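Imevard Pantry Bins and Shelf Risers
Sold singly or as the Fodberg set

Home / Kitchen / Pantry storage / Imevard

If you have ever bought a second packet of crackers because the first one had slid behind the rice, you already know why we started carrying the Imevard bins. We have sold pantry storage in the shop for a good long while, and we have tried most of what comes through the door in our own kitchens before putting it on the shelf (Lowri Parry's pantry in particular has seen more bins come and go than anybody's should). These are the ones that stayed. They are plain, deep, open-topped bins with a low front, made for the kind of food that doesn't stack: things in film, things in twisted wrappers, bags that have been opened and rolled down, and all those slippery tubes and rolls that go everywhere the moment you take one out.

The low front is the part we like best. You can reach in and take hold of a packet without lifting the whole bin down, and you can see what is in there from where you're standing. The back and sides are a good deal higher, so a tall bag can lean without flopping over into the neighbors. There is a hand grip cut into the front and another in the back, and the edges have been rounded off nicely, so a wrapper end doesn't snag when you pull something out in a hurry.

What comes in the Fodberg set

3 deep bins
2 narrow bins
1 shelf riser
A sheet of write-on labels

The deep bins take the bulky packets: chips, pasta, bread rolls, the big bag of pretzels. The narrow ones are meant for long items lying down, and this is where a lot of people are surprised at how much goes in. Wrapped rolls of cookies, sausages in film, bottles of sauce laid on their sides if the cap is a good one. They sit side by side on an ordinary pantry shelf and pull out like a drawer. The riser goes at the back or in a corner and gives you a second level for cans and jars, which otherwise tend to hide behind each other.

Sizes

Deep bin: 315 mm front to back
Narrow bin: 315 mm front to back, half the width of the deep bin
Shelf riser: same depth as the bins, so everything lines up at the front

We do get asked why the sizes are in millimeters, and the answer is simply that Imevard makes them that way and we would sooner give you the maker's number than one we rounded ourselves. Please do measure your shelf before ordering! Measure from the front lip to the back wall, and if you have a door rack, close the door and check how far it pokes in. Birthe Hjaltested, who looks after our returns, would like me to say that almost everything that comes back comes back on account of a door rack.

Color

The bins come in Oat, Slate and Clear. Oat is a warm off-white and Slate is a soft gray that hides scuffs well. Clear is the one to choose if you have children who need to find their own snacks, or if you are the sort of person who forgets what you own once it is out of sight (I am, and I have Clear). The riser comes in Oat and Slate only. We have asked about a clear one and will add it here if it ever turns up.

Setting them up

You can do this any way you please, of course, but a lot of customers write in to ask how we do ours, so I'll tell you. Take everything off one shelf and leave the others alone for now. Put the packets together by when you use them, so breakfast things in one group and baking in another, and snacks in a group by themselves. Only then decide which bin goes to which group. If you start with the bins, you end up squeezing the food to fit, and the baking bin ends up with tea in it. Put the newest packet at the back and the one that's open at the front. Slippery film packets do better standing on end in a deep bin, with the twisted or crimped end up so there is something to get hold of. Long round ones can lie down in the narrow bin.

Leave a little slack in each bin. A bin that is packed tight looks wonderful for one afternoon and then the groceries come home.

The labels are write-on and wipe-off. Pencil works too and is easier to change. They stick to the front below the hand grip, and they peel away cleanly if you warm them with a damp cloth first.

Care

Wash by hand in warm soapy water and dry with a soft towel. The dishwasher will cloud the Clear ones over time, and the maker doesn't recommend it for the other colors either. Sticky spills (honey, syrup, whatever it is that leaks out of a sauce bottle) come off with a longer soak and no scrubbing. Don't use the scratchy side of the sponge on Clear.

Goes well with

Bittencourt jar set, with the wide lids. These fit two deep on the riser.
Tristeo over-the-door rack. Shallow enough to clear the bins on most pantry shelves, though again, please measure.
Tristeo shelf liner, cut to length. Keeps the bins from skating about on a glossy shelf.

Ordering and delivery

The set ships flat in one box, with the bins nested and the riser folded. Orders placed before noon usually leave us the same day. If you are adding to a set you already own, you can order any piece by itself in any color, and the sizes haven't changed, so older bins will line up with new ones. Customers buying 10 or more deep bins (we have a few schools and one very organized bakery) should write to us first, and we'll send them in the maker's own cartons.

Returns are accepted as long as the bins haven't been used for food. Send Birthe a note with your order number and she will sort out the rest.

Page updated 2018-04-24. Slate narrow bins are out of stock at the moment and we expect them back in June. The set can still be ordered in Slate with the narrow bins in Oat, if you don't mind a mix.
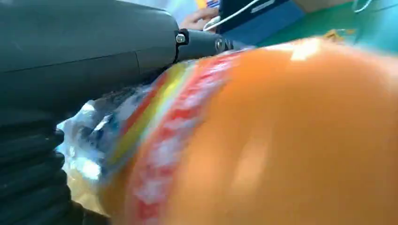

If you'd like the whole set to match, leave your email with the shop and Lowri will write to you when the Slate ones are back in.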